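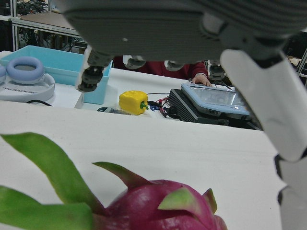

**Household manipulation** is the branch of robotics concerned with handling ordinary objects in homes, kitchens and small shops: picking things up, putting them away, folding, wiping, peeling and packing. It has been described as nearly ready for sale for much of its history. As of 3 April 2022, no general-purpose machine does a full round of chores in an ordinary home without a person on hand.

## Scope

The term is normally kept for machines with an arm and some form of hand. Robot vacuum cleaners and dishwashers are left out, although they save more labour than anything listed below. Each does one job in a setting arranged to suit it.

## Hands and grippers

Most working systems use a two-jaw gripper or a suction cup. Hands with a thumb and four fingers are costlier and have more parts to wear out. Their makers argue that kitchens were built for human hands, and there is something in this, but a finger that bends like ours does not feel like ours. Touch sensing remains poor, and many hands judge their grip largely from motor current.

Fruit and vegetables are a common test. A pepper is light, slippery and hollow, and no two have the same lobes. A dragon fruit has leafy scales that fold or tear under pressure, so a grip planned for a smooth ball may close on the wrong thing. Factory parts seldom cause this sort of trouble.

## Claims and results

The Homov kitchen arm was announced as able to clear a table. In its published trial it made 971 attempts at lifting single items, all from a bare, well-lit worktop. The report counted a lift as a success if the item left the surface, and did not say how many were later dropped.

Wolline, a shelf-stacking project, ran in two shops and was withdrawn in May of its second year. Staff had been spending part of each shift turning packets to face the machine. Poon, a laundry folder, handled towels well and shirts badly – socks were never attempted in public.

## Remote operation

Demonstration films do not always state whether a machine is acting alone or being steered by a person. The Wodier trials were criticised on this point, as their films carried no label. Steering by hand is a respectable way to gather training data, but it says little about what the machine can do unaided.

## Outlook

Progress in recognising objects has been real. Progress in handling them has been slower, and speed is rarely reported – a task that takes a person a few seconds may take a machine several minutes. Costs for upkeep and supervision are also missing from most published accounts, which makes comparison with paid human help difficult.

## See also

- Bin picking
- Remote handling
- Soft grippers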